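Minutes of the product group meeting, wooden burr puzzles
Apr 9, 2020
Issued to: Farkico (assortment and packaging), Sekiguchi (timber supply), Steveck (print and labels)
Status: approved with corrections to item 2

1. Minutes of the previous meeting

Accepted. The action on carton dimensions is closed. The action on the assembly leaflet stays open and is taken under item 5.

2. Timber and surface finish

Sekiguchi reported on the current softwood stock. The blocks are supplied unfinished. A wax finish was tested on one lot and rejected, as it changed the sliding fit between the notched pieces and left a slight yellow tone on the end grain.

The fit tolerance was discussed at length. Pieces cut in damp months swell across the grain and bind in the notches. Pieces cut in dry months rattle. Farkico asked for the blanks to be conditioned for 10 days before notching. Sekiguchi can do this if the drying racks are extended. Cost of the racks to be split as in the framework agreement.

Small dark specks in the wood were raised again. Farkico's position is that specks are acceptable on any face if they can't be felt with a fingernail. Knots that reach an edge are not acceptable. Pencil marks from layout are to be sanded off before packing.

The wood shown has a light, fine grain running along the length of the piece, with a few tiny dark specks on the broad face. The meeting agreed to treat this as within the accepted grade.

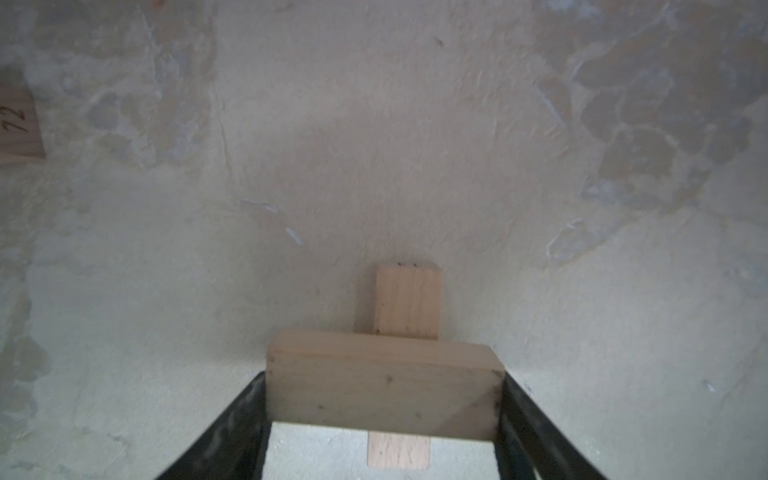
Question from Steveck: Will the blocks be sealed before the labels are applied?
Reply from Farkico: The blocks stay bare. The label adhesive has to be chosen for untreated softwood, and a test sheet will be sent with the next delivery.

Decision 2.1: Finish remains as is, unfinished softwood, no wax.
Decision 2.2: Conditioning of blanks before notching to start with the July cut.

3. Returns and complaints

The returns log was read out by batch. Of the 300 sets in the Drakow trial shipment, five came back. Causes as entered by the shop:
- Piece too tight to remove by hand
- Split along the grain at a notch
- Wrong piece in the set, two alike
- Label lifted at one corner
- No cause given

The duplicate piece is a packing error. Pieces in a burr set look alike from the outside when the notches face down, and the packer can't tell them apart without turning each one over. A tray with shaped recesses was proposed. Each recess accepts only the piece meant for it, with the notches facing up.

Sekiguchi noted that the split was at the narrowest section, where the remaining wood between two notches is thin. Rotating the blank so that the growth rings run the other way would help but increases waste. No decision. Sekiguchi will cut a small lot both ways and report.

Decision 3.1: Farkico to order one shaped tray for trial at the packing bench.

4. Marking and labels

Marking now consists of dark stamped characters on the wood and a paper label. Steveck presented the label with the orange-red border, tan ground and the name "Dragon" in red, with small dark text and digits under the name. The border prints cleanly. The small text is at the lower limit of legibility for this stock and will be enlarged by one step.

Stamping was judged faint on some blocks. The stamp pad dries out during a long run and the last pieces receive less ink. Stamping on the face is preferred over stamping on the end, where the ink follows the open grain and spreads.

Label orientation was also discussed. With the pieces crossed, the name can read upside down depending on which way the puzzle is set down. Farkico does not regard this as a fault. Steveck asked that the position be fixed on the drawing all the same, so that it is the same in each set.

Decision 4.1: Label position to be added to drawing 677.
Decision 4.2: Ink pad to be changed at each new carton. 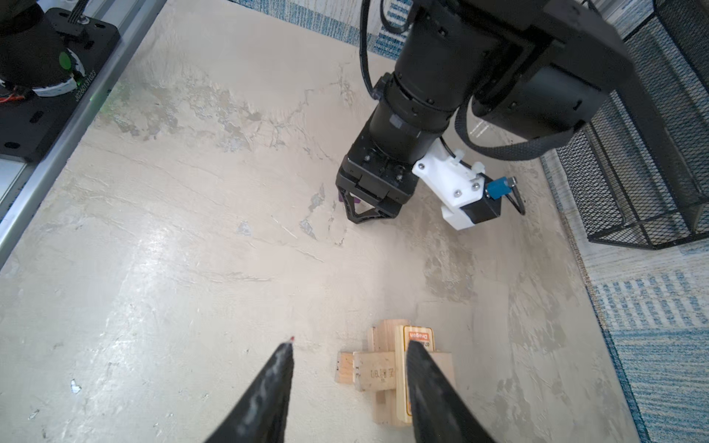
5. Assembly leaflet

The present leaflet shows the finished puzzle and the last two steps only. Shops report that customers who take the puzzle apart can't put it back together. A full sequence will be drawn, one piece per step, with the key piece last. Text is to be kept to one line per step.

Drakow asked for the solution to be folded inside so that it can't be read through the wrapper. Agreed.

6. Actions

Sekiguchi: rack extension, split test in both ring directions.
Farkico: trial tray, updated drawing, leaflet sequence.
Steveck: revised label proof, adhesive test on bare wood.

7. Next meeting

July, at Sekiguchi. Samples from the conditioned lot to be on the table.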